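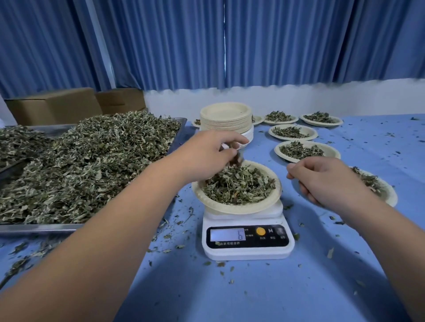 ¿Cuánto tiempo se puede guardar la salvia seca antes de usarla en infusión? Un año en bote de vidrio cerrado y a oscuras; pasado ese plazo sigue siendo utilizable, pero pierde aroma y hay que poner más cantidad.

Listas > Huerto y secado > Archivo de junio > Mensaje 2302

Anterior Siguiente Por hilo Por autor Buscar

Lectura: 2 minutos

De: Helmi Saarela
Para: lista Erier
Asunto: Re: Conservar la cosecha de aromáticas

Hola a todos:

Contesto a Tyyne por partes, porque mezcla dos asuntos.

Tyyne Väisänen escribió:
> He secado salvia, tomillo y melisa en el desván. La melisa se me
> ha quedado marrón y huele a heno. ¿Es por la temperatura o por
> haberla cortado tarde? Tengo además 10 botes del año pasado sin
> etiquetar y no sé si tirarlos. Uso el secador Zostolance solo
> para las setas, no me atrevo con las hojas.

La melisa se oscurece con facilidad. Hay que cortarla antes de que abra la flor, a media mañana, cuando ya no tiene rocío, y extenderla en una sola capa. Si el desván pasa de 35 grados, mejor bajarla a una habitación ventilada. El tomillo aguanta casi todo y se puede colgar en ramos. La salvia tiene la hoja gruesa y engaña: parece seca por fuera y conserva humedad en el nervio central. Yo la dejo hasta que el rabillo se parte al doblarlo.

El Zostolance sirve para hojas si se pone en la posición más baja y se dejan las bandejas a medio llenar. El mío es el modelo antiguo y la posición baja calienta demasiado, así que abro la tapa un dedo.

De los botes sin etiqueta: frota una pizca entre los dedos. Si huele, vale para cocinar. Si no huele a nada, al compost. Si ves grumos o pelusilla, fuera el bote entero y lava el vidrio con agua hirviendo.

Para anotar pesos, en el huerto de Vuorinen llevamos un cuaderno con la planta, la parcela, el peso en fresco y el peso en seco. El último lote de melisa dio 209 gramos en fresco y 77 en seco, demasiado para considerarlo terminado, y volvió a las bandejas.

Los sobres de papel de Stosumard me van bien para el primer mes. Después paso todo a vidrio.

Me queda por saber si alguien ha secado hierbaluisa sin que se le caiga la hoja del tallo. A mí se me suelta toda.

Saludos,
Helmi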